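Chapter 4

Air Movement in Occupied Rooms

After studying this chapter the reader should be able to:

- distinguish between air movement, ventilation and cooling
- describe the paths by which a person loses heat to a room
- explain why a stream of air spreads and slows as it leaves its source
- choose between ceiling, wall and floor-standing equipment for a given room
- carry out a simple survey of air speed at seat height

4.1 Introduction

The previous chapter dealt with the supply of outdoor air. It treated the room as a box into which fresh air enters at one point and from which stale air leaves at another, and it took no interest in what happened between the two. For the purpose of sizing an inlet this is good enough. For the purpose of deciding whether the people in the room will be comfortable it is of little use, as two rooms with the same supply rate can feel very different.

Air movement is the general term for the motion of air already inside a room. It may be caused by a fan, by wind entering through an opening, by warm surfaces or by people walking about. Ventilation is the exchange of indoor air for outdoor air. Cooling is the removal of heat from the room. The three are often confused in everyday speech and in a good deal of trade literature. A fan standing in a closed room provides air movement. It provides no ventilation, and it adds a small amount of heat through its motor. A person sitting in its path may nevertheless feel much cooler.

The distinction matters in practice. A complaint that a room is stuffy may refer to high temperature, to still air, to moisture or to smell. Only the last two are reliably dealt with by more outdoor air. The survey methods in Section 4.6 are intended to establish which of these is at fault before any equipment is bought.

4.2 Heat loss from the body

A seated adult doing light work gives off heat at a rate of 102 W. The figure rises with activity and is lower during sleep. If the body is to stay at a steady temperature this heat must leave by one of four paths: convection to the air, radiation to cooler surfaces, evaporation of sweat, and conduction into whatever the person is touching. Breathing carries away a further small share, usually counted under the first and third headings.

Convection depends on the difference between skin temperature and air temperature, and on the speed of the air. In still air the body is surrounded by a thin warm layer which rises slowly and acts as a form of clothing. Moving air strips this layer away. The effect is greatest at low speeds: the first small increase above still air produces a marked change in comfort, and each further increase of the same size produces less.

Evaporation also depends on air speed, but the limit is set by the moisture already in the air. In dry conditions sweat evaporates readily even in a slow stream. In very humid conditions a faster stream helps, up to the point where the air cannot take up moisture quickly enough.

When air temperature reaches skin temperature, convection ceases to remove heat. Above it, the direction of flow reverses and the moving air warms the body. Evaporation may still give a net benefit, particularly to healthy adults who can sweat freely, but the margin is narrow and should not be relied on for infants, the elderly or the sick. Designers should treat air movement in very hot rooms as a supplement to other measures.
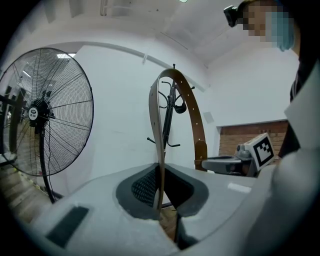 4.3 The free jet

Air leaving a fan or a supply opening forms a jet. Close to the source the jet has a core in which the speed is nearly uniform. At its edges it drags in the slower air of the room, and the mixing zone thickens with distance until the core disappears. Beyond this point the jet continues to widen and its centre-line speed falls.

Three consequences follow. First, the volume of air in motion grows with distance, though its speed drops; a small source can stir a large room gently. Secondly, the air reaching a person some way off is mostly room air and has room temperature, whatever the temperature at the source. Thirdly, any obstruction near the source has a far greater effect than the same obstruction at the end of the throw. A cupboard door left open in front of an inlet may spoil the air pattern of the whole room.

The throw of a jet is the distance at which its centre-line speed has fallen to a stated value. The stated value must always be quoted. Two makers who choose different values will publish different throws for identical equipment, and a comparison made without checking this point is worthless.

A jet released close to a ceiling or wall behaves differently. It can draw air in on one side only, and the lower pressure on the other side holds it against the surface. The throw is longer as a result. The effect is used deliberately in many offices, where cool air is sent along the ceiling so that it mixes before it falls on the occupants. It fails where beams or hanging lights cross the path.

4.4 Types of equipment

Ceiling fans move a large volume of air at low speed and spread it over a wide area. They need adequate height beneath the blades and a sound fixing above. They suit classrooms, halls and bedrooms. Their main defect is that all occupants receive much the same air speed and no single person can adjust it without affecting the rest.

Wall fans leave the floor clear and are suited to workshops and corridors. The mounting height should allow the jet to pass over any partitions. Cleaning is often neglected, and the specification should state how the fan is to be reached.

Floor-standing fans are the simplest to provide and to move. They serve one person or a small group and can be directed as required. Against this must be set the trailing lead, the floor area taken up, and the risk of overturning where people pass close by. The base should stand on a level surface, and the lead should run along the wall wherever the position of the socket allows.

All three types lose performance as dust builds up on the blades and guard. Cleaning should be entered in the maintenance plan and carried out with the supply disconnected.

4.5 Case study: the reading room at Wutberg

The public library at Wutberg occupies a former grain store beside the Wusach. Its reading room has 42 seats, a high ceiling and windows along the river side only. Before alteration, users near the inner wall complained of stuffiness throughout September, while those by the windows complained of draughts on the same afternoons.

Supply air was found to be adequate. The fault lay in its distribution: incoming air fell to the floor within a short distance of the windows and crossed the room at ankle height. The seats by the inner wall lay in a pocket of almost still air. Raising the supply rate would have made the draught worse and done little for the pocket.

The scheme adopted used slow ceiling fans of the Assefa pattern over the inner half of the room, with deflectors fitted to the window inlets so that the entering air was turned upwards. Logging was carried out with a Pondeo recorder, which stored 3459 readings over the trial period. Air speed at the inner seats rose to a level most users found acceptable. At 17 of the seats loose papers were disturbed when the fans ran at their highest setting, and the controller was afterwards limited to the lower two.

The case will be used again in Chapter 7, where the energy use of the scheme is compared with that of mechanical cooling.

4.6 Measuring air speed

Air speed in occupied rooms is low and changes constantly. A single reading has almost no value. The instrument should be held clear of the observer's body, at the height of a seated person's head and again at the ankle, and readings should be averaged over several minutes at each position.

Positions should be marked on a plan before work begins. Doors, windows and blinds should be left as the occupants normally have them, and their state noted on the record sheet. Where portable fans are in use, their position, direction and speed setting should be noted as well. The layout of a standard record sheet is given in Table 4.1, and the steps for filling it in are set out below it.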